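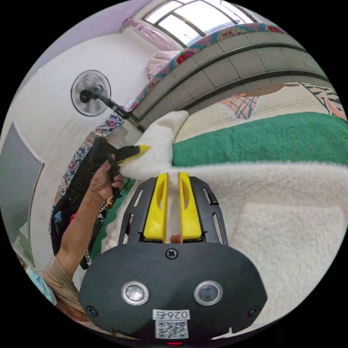 How long does a personal ad stay listed if the member stops logging in?
An ad stays in search results for three months after the last login. It is then hidden, and the text is kept on file for up to two years.

The rule took effect on Vustine in March and applies to the Flasuddale and Jenska listings alike. The first pass hid 3,269 ads. Logging in restores a hidden ad within the hour, with its original text and search settings. Messages sent while an ad is hidden are not delivered later; the sender sees a notice that the member is away.

Ad text is still limited to 800 characters, including spaces. Phone numbers and street addresses are removed at review. Changes to age range or distance do not trigger a new review, but changes to the ad text do.

Members who also use Miah must log in to each site separately.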